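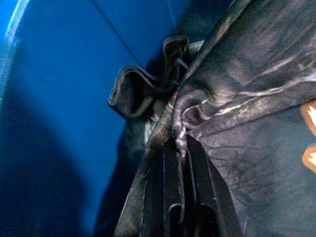
Who is responsible for the laundry duty once the arms do the loading?

The member of staff named on the duty sheet remains responsible for the whole duty, from collection to hanging out, including the part carried out by the arms.

Notebook entry, Jun 2, 2018
Sinaga House, domestic services. Workshop copy to Wenberg.

This entry records the present division of work between the domestic staff and the Celero arms, and the changes to the duty sheet that have been agreed or are still open. It replaces the shorter note at the back of the previous book. Settings and fault codes are in the Norska folder and are not repeated.

The laundry duty was formerly written as one line: "washing, as needed". Whoever was on shift collected the clothes, checked pockets, loaded the machine, started it and went back to other work. Now that loading is done by the arms, that single line has had to be divided, and several small tasks which staff did without thinking have had to be written down for the first time. Checking pockets is the clearest case. It was never on any sheet, and in the first week of trials it was left out altogether, as each person took it to be covered by the new arrangement. It is now the first item under collection and must be done by hand.

Turning sleeves the right way out, untying cords and separating garments that have twisted together are also done by hand, before the clothes go in the bucket. Staff have asked whether this makes the duty longer. At present it does. The timed runs gave 64 minutes of staff attention across a full shift, against nearly the same figure before, but with more of it at the start and far less at the machine. Two colleagues prefer this. Others have said that loading was the part they could do while talking to someone, and that they miss it. Both views have been passed to Wenberg as given.

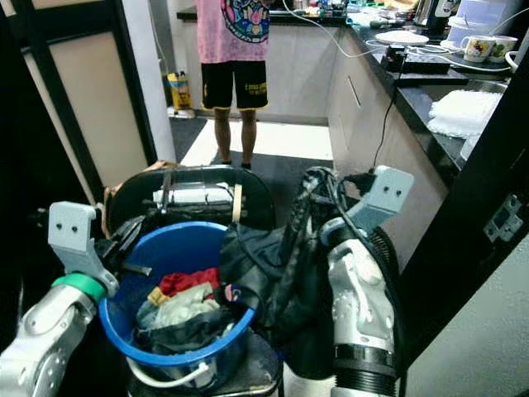
Supervision has proved a larger matter than loading. The duty sheet says "attend", and the staff have reasonably asked what attending consists of. Standing with the arms from start to finish was the rule during commissioning, and it was tiring and dull. The kitchen is narrow, so anyone standing by the bucket is within a step of the arms as well as the counter, where the mugs and plates are kept, and the person attending tends to be asked to pass things or put things away. The clothes are also mixed in the bucket, red and yellow in with white and light grey, and the arms do not sort by colour. It is therefore proposed that the person attending has one defined decision to make before each load, which is whether the contents may go in together, and that no other kitchen task is given to that person until the load is in. Sorting should be restored to the sheet as a task in its own right, with time allowed for it.

The stop control was discussed at the same meeting. Six of the nine staff have been shown how to use it and have signed the sheet. Those who have not yet been shown should not be put down for the duty, even for a short cover. This has caused some bad feeling, as it places the duty on the same people each time. The remaining instruction should be arranged promptly and during paid hours. 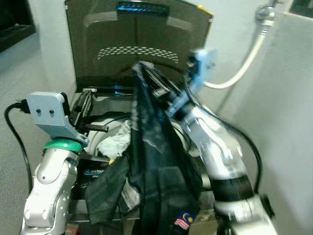 Until then, cover is to be found by exchanging shifts within the trained group. Where that is not possible, the arms are to be left off and the machine loaded by hand in the ordinary way. It should be stated plainly on the sheet that loading by hand is allowed and needs no explanation. Some staff had understood that it would be counted against them, and one load was left standing over lunch for that reason.

On records: the Norska log gives the start and end of each run, and nothing about the person attending. Staff asked that this should remain so. Management has agreed in writing, and a copy of the letter is pasted inside the front cover of this book.

Points still open

Allowance for sorting time. Wenberg to propose a figure.

Wording of "attend". Draft above to be read at the next staff meeting and amended there.

Dark and heavy garments. Staff report stepping in more often with these than with towels. Keep a tally on the back of the duty sheet, giving the garment and what was done, without names.

Handover between shifts. If a load is in the machine at changeover, the outgoing person is to write its contents on the board. Verbal handover has not been reliable.

The arrangement as a whole is to be reviewed in November. Staff may write in this book before then, on the right-hand pages, which have been left free for the purpose.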